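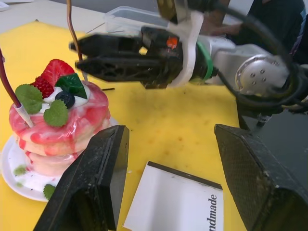
Fluffy pancakes without buttermilk?
Posted by Hye-jin Ha, 5/7/20

Hi all! I've gotten completely hooked on making pancakes on weekends and I want to get them tall, like the ones at the Kovell diner when I was a kid. Mine taste great but they come out flat and a little rubbery. I can't always find buttermilk at the store near me, so I've been using plain 2% milk with baking powder, one egg and a spoonful of sugar. I whisk it until it's perfectly smooth and cook on medium-high in a nonstick pan.

Is it the milk? Or am I doing something else wrong? Also, can I make the batter the night before? I'd love to have it ready to go when my sister's kids come over.

Nantana Onsri
Oh, you are so close! The milk is fine. I'd bet on the whisking. "Perfectly smooth" is the part that jumped out at me - once the flour is wet, all that stirring builds up gluten and you get the rubbery thing you're talking about. Mix the dry stuff in one bowl and the wet stuff in another, pour them together, and stop while there are still lumps the size of peas. It looks wrong. Keep going anyway, the lumps cook out!

If you want the tang, stir a tablespoon of lemon juice or white vinegar into a cup of milk and let it sit while you get everything else out. Add a quarter teaspoon of baking soda if you do this. Plain yogurt thinned with milk works too, and I like it better (my husband can't tell the difference, but I can).

Then let the batter rest 8 minutes. Don't stir it again after that, just scoop from the edge of the bowl. And turn the heat down to medium, maybe a hair under. On high heat the outside sets before the middle has a chance to rise.

For the night before: I wouldn't mix the whole thing. Baking powder starts working as soon as it's wet and by morning a lot of the lift is gone. What I do is leave the dry mix in a jar on the counter and the milk, egg and melted butter ready to measure. It's two minutes of work in the morning, and kids love dumping the jar in.

Teemu Manninen
check the date on your baking powder. mine was from two Novembers ago and I blamed the pan for months

Ekkachai Khamphan
Agree with Nantana on the lumps. One more thing to try if you really want height: separate the egg. Yolk goes in with the milk, beat the white to soft peaks and fold it in at the very end with a spatula. It makes a huge difference, I was so excited the first time I did it that I called my brother over to look at the side of a pancake.

My amounts, in case they help: 1 1/2 cups flour, 1 tablespoon baking powder, a pinch of salt, 2 tablespoons sugar, 1 1/4 cups milk, 1 egg, 3 tablespoons melted butter. That gets me 6 good-sized ones. Flip when the bubbles on top pop and stay open, and don't press down with the spatula after you flip - you'll squash out everything you just worked for.

They hold fine in a 200 degree oven on a rack while you finish the rest. A plate makes the bottoms soggy.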